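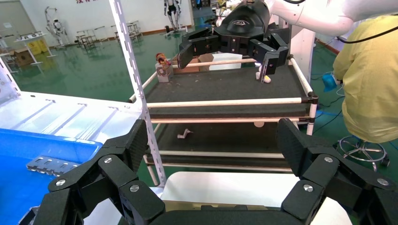 Cell Technician, Two-Arm Handling Cell
Vumer, Buchanan site
Full time, day shift
Apply by 15 October 2026

Vumer is hiring a technician to look after one two-arm handling cell at our Buchanan site. The cell picks mixed small parts from totes and carts and places them on a work tray. It changes jobs often, so most of the work is setup, checking and small repairs. You would report to Rochelle Hoani.

What the job involves

At the start of the shift you home both arms, run the grippers through open and close with nothing in them, and compare the motor current with the last log entry. If a finger is slow or stops short, you find out why before the cell goes into automatic.

Finger screws get checked by hand every 20 operating hours. The linkages come off for cleaning at 550 hours and the pivot pins are replaced at 600, whether they look worn or not. You keep the log for this and order the pins and fingertip pads.

You route and tie the cables, check them for rubbing at the wrist joints, and replace them when needed. After any wrist camera has been moved or bumped you redo the hand-eye calibration and save the old file under its own name.

Job changes mean moving racks and carts to their marked positions, loading totes, teaching new approach points and running the first picks at low speed with a hand on the stop. Thin sheet-metal brackets are the hardest parts we run. They hook into each other in the tote, and a bad grasp can bring up two at once or bend a flange. Expect to spend a good share of your first months on them.
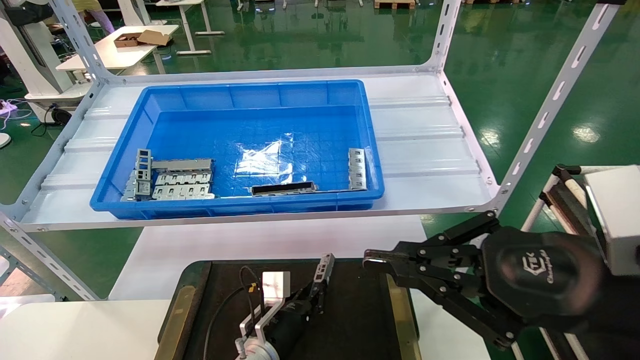 Tatu Odera had the post until April and asked us to put this in: the arms are the easy part, and anyone applying should like sorting out why the same bracket was picked fine in the morning and dropped after lunch. Tatu also said to keep a spare set of fingers built up on the bench, ready to bolt on.

What we need from you

At least 2 years of hands-on work with industrial machinery, robots or test equipment
Able to read a wiring diagram and use a multimeter
Comfortable with a teach pendant, or willing to learn on ours
Clear written notes. The next person on the cell works from your log
Able to stand for most of the shift and lift loaded totes

Some Python is useful for reading log files. You will not be asked to write control software. That is done by Ruan Pretorius in the next office, and you will talk to him most days.

What we offer

Paid training on the cell before you run it alone, tools and safety shoes supplied, health and dental from the first day. No on-call work. Pay depends on experience and is discussed at the first interview.

How to apply

Send a resume and a short description of one machine fault you traced and fixed, addressed to Rochelle Hoani at the Buchanan office. No cover letter needed. Interviews are on site and include an hour at the cell, so please wear closed shoes.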